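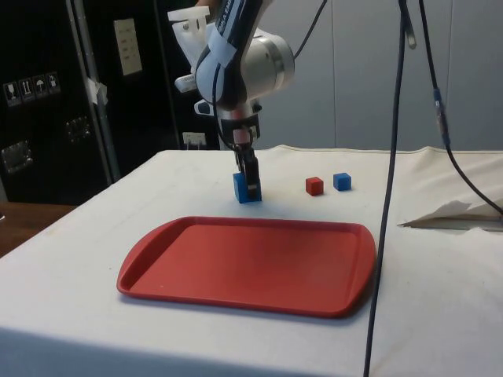 Unit 16: The Worship Space and the People in It

Courses > Parish Ministry > Liturgy and Space > Unit 16

Last updated 4 May 2025

Search this course Go

These notes go with the second half of the reading on church interiors. Bring the floor plan of your own church to class. A pencil sketch is fine as long as the doors, the font, the table and the place of reading are marked.

1. Three places of action

Most churches in the liturgical traditions have a font, a place for reading and preaching, and an altar or table. Older books treat these as furniture. We will treat them as places where the congregation does something, and ask of each one who can get to it, who can see it and who can hear what is said there.

The font is the hardest of the three. In many buildings it stands by the door, which makes sense as a sign of entry, but at a baptism the people in the pews have to turn around. Some parishes have moved it to the front and lost the sign. Others keep it at the door and walk the whole congregation back to it. At Cikismont the font stayed where it was and two short pews were taken out beside it, so that families could stand close.

2. Sight and sound

A room that is good for singing is often poor for speech. Hard walls help the hymns and blur the sermon. Carpet does the reverse, and a choir in a carpeted chancel will tire quickly. Before anyone buys a sound system, have a reader stand at the lectern with no microphone while others listen from the back row and the side aisles. Do this on a Sunday with people in the pews — an empty church gives a false result.

The Binent parish has a nave that seats 173 and a gallery that is rarely open. Their readers were moved one step forward and the complaints about hearing mostly stopped. The old lectern is still in use. 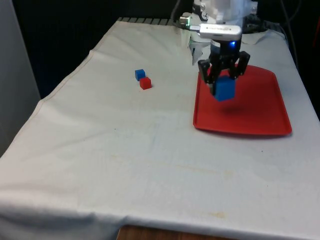
3. Changing a space

Changes to a church building are felt as changes to the faith of the people who use it. A pew may be where someone sat through a funeral. Proposals should be on paper, with a drawing, and should say what happens to anything taken out. Find out early whose permission is needed, as the rules differ from one church body to another.

A trial period is worth the trouble. Cendville turned its chairs to face each other across the center aisle for Lent, beginning in March, and turned them back at Easter. Half the parish was relieved. The arrangement was brought back the next year for evening prayer only, and it has stayed that way.

Costs belong in the proposal too. The smallest project in the reading is the Forsberg chapel, where new altar linens and a movable reading stand came to $842. The reading gives no figure for labor.

4. Discussion

Take the floor plan you brought and mark where a visitor in a wheelchair would sit, receive communion and leave. Then mark the same for a parent with a stroller. If either line stops at a step, note it.

We will also return to the question of trial periods, which divided the class last time.

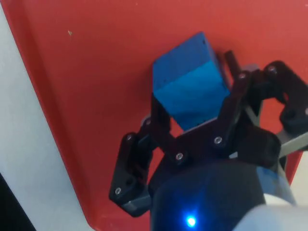

One student objected that a trial is never neutral, because the people who dislike it simply stay home until it is over and are not there when opinions are gathered. She thought a parish should visit them first and move the chairs afterward.

For next time, read the chapter on processions and write one page on a route your own congregation walks, including where it slows down.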